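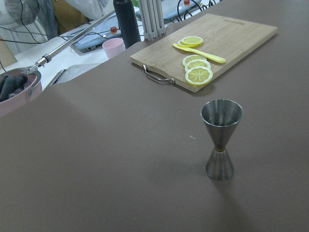 30/11/2022
by Marcela Zelenák

Last day of November and I have finally finished the scarf. I say finally because I cast on in September, on the train back from Rorden, full of big ideas about having all the Christmas presents done by Bonfire Night. Well! One scarf. One. And it's for Dad, who will wear it twice and then leave it on the bus.

It's a nice one though, even if I say so myself. The wool is the Kistov in that dark mossy green (543, in case anyone wants to look for it, the shade name on the band was in tiny print and I've thrown the band away). I bought 7 balls because the pattern said six and I never trust a pattern. Used five and a bit. So now I've got the best part of two balls sitting in the basket looking at me, and I suppose that's a hat.

Went into town at lunchtime to get fringe ideas and ended up in the charity shop for an hour, as you do. Came out with a jumper to unravel -- lovely soft grey thing, big hole in one elbow, two pounds. I sat in front of the telly tonight picking the seams apart and the first sleeve came away in one go, which never happens to me. The second sleeve had been sewn by somebody who did not want it to come off, ever. I've left it in a carrier bag until I'm in a better mood.

The rest of the day was mostly weather. Rain first thing, then that flat white sky you get, then rain again just as I put the recycling out. The boiler man rang to say he can't come until next week so I'm writing this in two cardigans and the fingerless gloves I made last winter, the ones with the wonky thumb. They're still the warmest thing I own.

Rang Mum after tea. She's decided we're all going to hers on Boxing Day instead of Christmas Day, which suits me fine except that it means I've got to do something about food on the 25th for four of us, and one of us doesn't eat anything that's touched gravy. She also wanted to know if I'd started her bed socks. I said yes. I have wound the wool, and I'm counting that.

Oh, and the knitting group is moving! From January we'll be in the upstairs room at the Tautahi café because the library is having its floor done. Better cake, worse lighting. I'm going to have to stop bringing anything navy.

Plan for December, written down so I can't wriggle out of it: bed socks, hat from the leftovers, and the little cardigan for Nellora if her mum ever tells me what size she is now. She was in 6 to 9 months last time I saw her and that baby grows like a courgette.

Right, hot water bottle and bed. I still haven't done the fringe.

3 comments

Woolly Jean
Is 543 the one with the brown fleck in it? I had some years ago and it went bobbly under the arms but as a scarf it should be fine

Marcela Zelenák
No fleck in mine Jean, just plain green. Will report back on bobbles if Dad hangs on to it long enough!

pat_k
Try a stitch ripper on that second sleeve, and work from the cuff end. Also please post the hat pattern when you pick one, I've got odd balls of everything here.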